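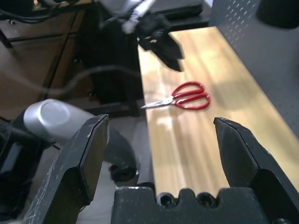 Rosaire Sutherland wrote after the January post that a wrist camera alone can't tell a policy which way round a pair of scissors is lying, and that I was flattering my numbers by starting every trial with the handles on the same side. The second half of that is fair. The first half I wanted to test.

The setup is unchanged: scissors on the long wooden board, gripper open above them, and the policy asked to close on the handles and lift. It gets the wrist image and the joint positions, nothing else. Handles to the right, blades closed and pointing left, is the pose the January model was trained on, and it did well there. Turned end for end, it went for the pivot and slid off.

For this round I recorded 2000 demonstrations with the starting angle drawn evenly over the full circle. I trained two versions. Jirnham is the old network with the new data. Plakadden is the same network with one extra output, which predicts the direction from blade tip to handles as a sine and cosine pair. The extra output is used only as a training loss and is thrown away at run time. I labelled the direction by hand on the first image of each demonstration and worked out the rest from the arm's motion, up to the moment of contact.

Both were run at 9 starting angles, 6 trials each. A trial counts if the scissors leave the board held by the handles and stay held for 2 seconds.

Jirnham managed 33 of 54. Plakadden managed 46 of 54. All the trials at the original angle worked for both, so the difference comes entirely from the other eight. Most of Jirnham's failures have the same shape: the fingers arrive over the pivot, hesitate, and close on metal. Plakadden failed mostly with the blades pointing towards the gripper, where the fingers hide the handles late in the approach.

Light matters more than I expected. Bright patches on the board and highlights on the red plastic both move the prediction, and with the blind half down the angle error on held-out images was smaller. I haven't repeated the grasp trials that way, so treat it as a note.

Noboru Nakajima suggested swapping the sine and cosine pair for a coarse set of direction bins, on the grounds that the two ends get averaged when the model is unsure. I think he's right about the averaging - the hesitation over the pivot looks like exactly that - but Jirnham has no direction output at all and hesitates more. The bins are training now.

Still one pair of scissors, one board, one arm. A second pair with black handles is next on the list.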